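Larkton Community Kitchen News
Spring issue

In praise of the little oven

If you've only ever used a toaster oven for cheese on toast, I'd love to change your mind. I've been baking in one since March, when the big oven at home gave up on a Sunday with a tray of scones inside it, and I haven't stopped talking about it since (sorry to everybody on the Thursday roster). Plenty of you have asked me to write some of it down, so this is my best go at it, with a recipe at the end and a few notes on keeping the thing clean.

The first surprise is how quick it is. My old oven took so long to heat that I'd have the dishes washed and dried before anything went in. A small one is ready by the time you've rolled out your dough, and on a warm afternoon it doesn't turn the whole kitchen into a sauna. For one or two people it's a lovely way to cook, and for a crowd you just work in batches and let people wander up as each lot comes out. That's half the fun anyway!

Finding it a good spot

Put it somewhere flat and steady, with space around it on all sides and the power cord well clear of the door. Check your manual for how much space, as every maker seems to have a different idea, and check what it says about the surface underneath as well. Mine lives on a stone benchtop at home.

Think about the door, too. Most of them fold down towards you, and a door that's open takes up a good deal more of the table than you'd expect. I measured my space with the door shut the first time, felt very clever, and then had nowhere to put the biscuits. Now I open it right out before I settle on a spot, then work out where the tray will go when it's hot. A folded tea towel won't do for that. Get yourself a proper trivet or a wooden board.

The top is terribly tempting as a shelf. A bowl can sit up there when the oven is off and cold, but get into the habit of clearing it before you switch on. I put that one in capitals on the card at home.

Getting to know your tray and rack

Spend five minutes with everything out before you bake. Slide the rack in and out, try the tray on it, and see which way round it sits best. Small trays can be fussy. The one that came with my Goodall only goes in comfortably one way, and I'd much sooner learn that with an empty tray than with one full of runny batter.

We like a bright cloth on the table while we're setting up, and a pink-and-white check makes even a plain metal tray look like the start of a picnic.

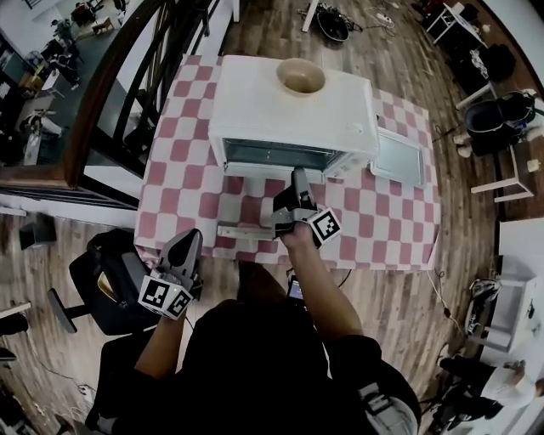

Four habits that helped me

Bake a test biscuit. Just the one, in the middle of the tray. Small ovens run hot more often than they run cold, and the number on the dial is only a suggestion. One biscuit will tell you whether to drop the temperature before you commit the rest.

Turn the tray halfway. The back of mine browns well ahead of the front. Proper oven mitts for this, please, as the elements are very close to your knuckles.

Keep things low. Tall loaves and puffed-up muffins get too near the top element and catch before the middle is done. Slices, biscuits, flat scones and little tarts are all happy. If the top is colouring too fast, turn the heat down and give it longer.

Leave gaps. I know it's tempting to squeeze in one more! Hot air has to get between them or you end up with a single enormous biscuit with pale sides. I have served that enormous biscuit, and it was eaten, but still.

Urszula's lemon and oat biscuits

Urszula Pietrzak brought these to our last baking morning and the plate was empty before the kettle had boiled. She has very kindly let me print them. The dough keeps well in the fridge, so you can bake a small tray now and another tomorrow night.

80 grams soft butter
Half a cup of caster sugar
Zest of one lemon and a good squeeze of the juice
One egg yolk
One cup of plain flour
Half a cup of rolled oats
Half a teaspoon of baking powder
A pinch of salt

Beat the butter, sugar and zest until pale and fluffy. Stir in the yolk and lemon juice, then fold in the dry ingredients until you have a soft dough. Chill it for half an hour. Roll into balls the size of a walnut, flatten them well with a fork, and bake on a lined tray at 170 degrees until the edges are golden. In my oven that's around 12 minutes, but start peeking early. Make sure your baking paper is trimmed to the tray with no flappy corners that could touch an element. Let the biscuits firm up on the tray before you move them, as they're very soft when they first come out.

Urszula says orange works just as well as lemon. I tried lime and liked that even more, though my neighbour disagreed.

Cleaning up

Unplug it and let it go completely cold. Take out the rack and tray and wash them in warm soapy water. For the inside, a damp cloth with a drop of dish soap does nearly everything, and a bit of bicarb paste will shift a stubborn patch on the glass. Keep water and paste off the elements. Empty the crumbs every time you bake, even when it hardly seems worth it. Old crumbs smoke, and the smoke flavours the next batch.

Don't use anything scratchy on the metal. I took a scourer to my first tray and everything stuck to it from that day on.

Come and bake with us

Our next small-oven morning is on Wednesday, October 7, 2026, from 10 o'clock in the Larkton hall kitchen. It's a gold coin donation and we supply the flour, butter and sugar. Bring an apron, a container for taking your biscuits home, and a favourite recipe if you'd like to see how it goes in a smaller oven. Savoury is very welcome. I have my eye on a cheese and chive scone.

If you've got a toaster oven at home that has been sulking in a cupboard, dig out the manual and bring your questions along. Put your name on the sheet by the hall door or leave a note in the kitchen pigeonhole, and please mention any allergies so we can plan the ingredients.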